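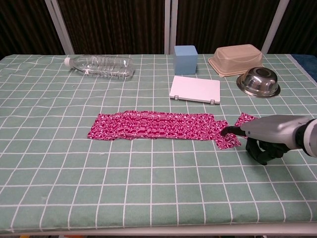 Red scroll print on the sage grid cloth, our main work table.

Hi, and welcome to Bimeck! I started this little fabric business in Gellutdale with one sewing machine, a borrowed iron and a Honda so full of remnants that the back window was no use to me at all. The machine I still have. The Honda went in April, and I miss it more than I expected to.

We sell short cuts and strips, mostly for quilters and people who make bag handles, bindings, bunting, that sort of thing. There are 899 prints on the shelves right now (I blame the swirly ones, I can never say no to a swirl), and the smallest piece you can order is 3 inches wide. Magenta reds go fastest, then anything with white in it.

Every order gets laid out flat on a table before it's folded. I like a grid on the cloth underneath — it gives your eye something straight to look at when the edges of a strip start to ruffle, and they do ruffle, especially the long ones. Press yours from the middle outward and you'll be fine.

We moved to our current place on Virkbridge Road when the spare bedroom finally gave up. It's around 600 square feet, with good light in the mornings, and you're welcome to come and rummage in the remnant bins. Parking is in back. Ring the bell twice, the first ring sticks!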